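Buying used office computer, what to check before I pay?

Marjan Akbari
Posted Sunday

Hello. A shop in Jondthorpe sells old office towers for 253 pounds, with 19 months of warranty. I need it only for letters, tax forms and video calls with my sister. I do not know much about the inside of computers.
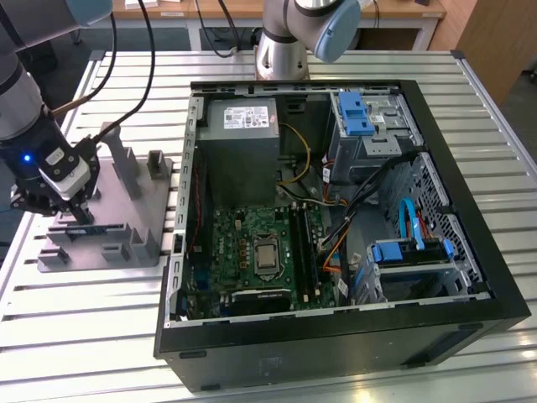 My budget is nearly finished after moving house, so I cannot buy twice. Is the price fair, and which things should I ask the seller?

Zusadgate
Ask if the disk is new. Old disk = slow. Price is a bit high.

Jerent
I bought three in this way and I am content with two of them. Please ask for the exact processor name and check that it can run a currently supported system – many cheap office machines cannot. Request the warranty on paper, with the address of the shop.

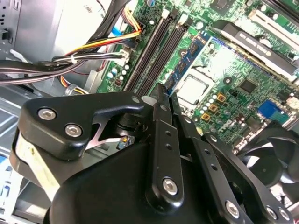 Inside an open desktop case

Also listen to the fan for some minutes before you pay. My third one was so loud that I gave it to my cousin.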